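The Napkin Standard
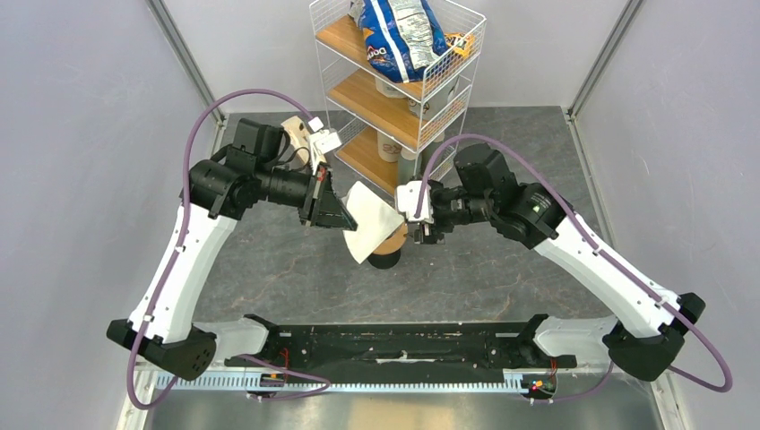 Etelka Sipos had been writing rules for a living since before she needed glasses, and in all those years she had never been asked to write one about napkins. She had written rules about elevator doors, and about the height of handrails in swimming pools, and once, over a long wet spring, about the spacing of holes in the lids of bait buckets. So when the letter came from Ornmont asking whether she would come and put their handling procedures in order, she packed the brown suitcase and the good pens and told her nephew Szabolcs he could drive her to the station.

"They have two arms and a napkin," she told him in the car. "And what they need is somebody to say how the one should behave toward the other."

"Which one and which other?" said Szabolcs, who was a careful driver and liked to have things clear.

"Well, that's the job, isn't it," said Etelka.

Ornmont was a long low building at the end of a bus line, with a bakery on one side and a field on the other, and in March the field was mostly puddles. The company made the software that ran household arms – the kind that would someday, if all went well, clear a table for a person who couldn't manage it, or fold the towels, or put the crackers back on the shelf where they belonged. The program was called Lilorico. It had a rulebook already, which Lilla Lakatos carried in to Etelka on the first morning in both arms, the way you'd carry a sleeping child.

"There are 1,238 rules," said Lilla. She was the head of the floor, a tall woman with her sleeves always pushed up. "Everybody added one whenever something went wrong. I've added a good many myself, I'm sorry to say."

Etelka opened it in the middle. Rule 611 said that the left arm must not begin a lift until the right arm had finished its own. Rule 612 said that in a shared lift both arms must begin together. Rule 613 said that in case of doubt the operator should consult Rule 611.

"Oh dear," said Etelka, quite happily, and uncapped a pen.

She spent the first week reading, and the second week sitting on a stool beside the work cell with a thermos of tea, watching. She had always believed you couldn't write a rule for a thing until you'd watched it being done by somebody who was good at it, and then by somebody who was tired, and she was lucky at Ornmont because in Yoon-hee Kang and Ngaio Waaka she had both, depending on the hour. Yoon-hee was at her best before lunch. Ngaio came alive at four in the afternoon and would have worked until midnight if the building allowed it.

The napkin was their whole world that month. You'd think a napkin would be easy, being so light and asking so little of anybody, but a cup stays the shape of a cup when you pick it up and a napkin becomes something else entirely. It droops and twists, and it gets a corner tucked under itself that you'd swear wasn't there a moment before. The arms had to take hold of it between them and open it out, one on each side, and every time they did it Etelka leaned forward on her stool as if she could help.

"What are you looking for?" Ngaio asked her, one of those four o'clocks.

"When do you stop it?" said Etelka.

"Sorry?"

"You had your hand on the stop button just now, and then you took it away. I'd like to know what you saw."

Ngaio thought about this for so long that Etelka poured herself another half cup of tea. "It goes straight," Ngaio said at last. "Between the fingers. When there's still a bit of a wave in the cloth, you're all right. When the wave goes and you get a straight line from one hand to the other, then they're pulling against each other and I want to be ready."

Etelka turned to the rulebook and looked for the wave. She looked under Tension, and under Fabric, and under Operator, Duties Of. There were nine rules about how many newtons could be put through a gripper holding cloth, each with a different number, and there was one rule saying that the operator should remain alert, and there was nothing whatever about the wave. She wrote it down on a clean sheet of paper. Then she underlined it, and felt as she always did when she found the first true thing in a job, as if she'd put her foot on the bottom of a pond and discovered she could stand.

After that it went faster, though it never went fast. She asked Yoon-hee why she always walked once past the cell before she started, and Yoon-hee, who hadn't known she did it, said she supposed she was looking at the cables. The cables were thick purple ones that ran along the arms, and they needed slack to follow when the arms reached, but if a loop of slack got itself somewhere it shouldn't be, well, you didn't want to learn about that with the arms moving. So that went down too. Before the first motion, look at both cables from wrist to base. Yoon-hee read it over Etelka's shoulder and said it looked strange, seeing a habit of hers typed up like that, as though somebody had published her way of tying her shoes.

There was a disagreement about the shelf. A little rack stood at the back of the cell with groceries and cups on it, a big blue bag of Doritos up top, and Lilla felt strongly that all of it should come out whenever the arms were doing cloth. Ngaio felt strongly that it should stay.

"People have shelves," said Ngaio. "They've got chips and cups and all sorts. If it only works in an empty room, we'd have to tell the customers to move out."

"And if an elbow goes into it?" said Lilla.

"Then I'd want to know that here, with me standing next to it."

They both looked at Etelka, who was eating a bun from the bakery and would have preferred to finish it. But she put it down, wiped her fingers, and asked whether there was ever a time when Ngaio would take the shelf out, and Ngaio admitted that yes, with a brand-new motion, the very first tries, you'd be silly to leave anything in reach. And she asked Lilla whether there was ever a time when she'd let it stay, and Lilla looked at the ceiling for a bit and said she supposed that once they'd run the motion clean 20 times in a row at low speed she wouldn't lose sleep over it. So it was the same rule after all, only they'd each been holding one end. A new motion is tried in a clear cell, at low speed. After 20 clean runs the furniture may come back. Etelka wrote it out and finished her bun.

Lilla's office had an old machine in it called Koltis, the first arm the company ever built, bolted to a bench and long since retired. On the bench beside it was a card in a plastic sleeve, gone yellow, with the original rules for Koltis typed on it. Etelka found it while she was looking for a stapler. There were four.

Know who has the stop.
Look before you start it.
Keep your hands out while it is moving.
If you are surprised, stop, and write down what surprised you.

She took the card out and read it standing up, and then she sat down and read it again.

"Who wrote this?" she asked.

"Old Fülöp," said Lilla. "He had the bench before me. The book was going to replace that. It was supposed to be more thorough."

"How many of the 1,238 have to do with being surprised?"

Lilla thought. "Nearly all of them, in a way," she said slowly. "Somebody was surprised, and wrote a rule so it couldn't happen again. I don't think we ever wrote down the surprise itself. We only kept the rule."

That was the trouble with the book, and Etelka had been feeling around the edges of it for three weeks. There was a rule that no operator should wear green gloves, and no one living could say why. There was a rule against running the right arm first after a holiday. They might have been very good rules! Somebody might have had an excellent reason. But a rule that has lost its reason can't be mended when the work changes, and it can't safely be thrown out either, so it just sits there taking up room, like the bread machine in Etelka's own kitchen.

So she asked them all to do a tiresome thing, which was to go through the book and put a reason beside every rule, one line each, and to bring her the ones where they couldn't. It took until the puddles in the field had dried. Yoon-hee telephoned people who had left the company. Ngaio found 3,872 lines of handwritten shift notes in a filing cabinet and read every one, staying late and pretending to mind. The green gloves turned out to be on account of a camera, long gone, that had mistaken them for the target. The holiday rule stayed a mystery for so long that they grew fond of it.

The new standard came to eleven pages. Each rule had its reason under it in smaller type, and the name of a person you could ask. The wave was on page two, with Ngaio's name. The cables were on page three. At the front, before anything else, were the four lines from the Koltis card, and Etelka had not changed a word of them, though her fingers itched a little over "keep your hands out," which she thought might have been put more precisely.

Szabolcs came to fetch her on her last afternoon, and arrived early, and was allowed to stand behind the yellow line. It was Ngaio's hour. Yoon-hee said, "Ngaio has the stop," and Ngaio said, "I have the stop," and they both felt a bit foolish with a visitor there, but they said it. Then Yoon-hee walked past the cell, looking at the cables from wrist to base.

The arms came in from either side and took up the napkin. It opened between them, crookedly at first, and Szabolcs, who knew nothing at all about it, found he was leaning forward.

"What am I supposed to be watching?" he whispered.

"There," said his aunt. "See the wave?"

Then the wave went. It went straight as a ruler, all at once, and Ngaio's palm came down on the button before either of the others had drawn a breath, and everything held still.

"Well, I wasn't expecting that," said Ngaio.

Lilla already had the pencil. Etelka set her suitcase down again, took the lid off her thermos to see if there was any tea left, and asked Szabolcs whether he was in any great hurry to get home.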